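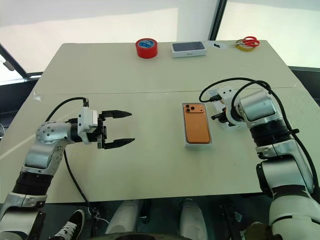 White tabletop, seen from above

15/04/2014

We got one! Our first council contract, and I've been grinning at the kettle all morning. It's only a small one (repairing benches and planters for two parks in Drarine) but I filled in every page of that tender myself and I'm dead chuffed.

I'd looked at public work before and always run off when I saw the forms. What changed my mind was Bido, the site where the smaller councils round here put up their notices. You set your trade and your area and it emails you when something fits. Most of what came through was far too big for us, then up popped this one at 3,000 euro, with two weeks to reply. Perfect size!

The pricing was quick. The bit that ate my evenings was the method statement, which they wanted in under 600 words - I'd written twice that before I got to the paint. Cutting it down did it a world of good, mind you. Grostard let me have a written quote for the timber the same afternoon I asked, and Ó Riain are lending us the trailer again, so thanks to both.

Work starts in July. Before then I have to sort out the insurance cert and find out what a "retention" is, as they're keeping some of ours. If you've done council jobs, do leave me a comment, I'd love to hear how long they took to pay you.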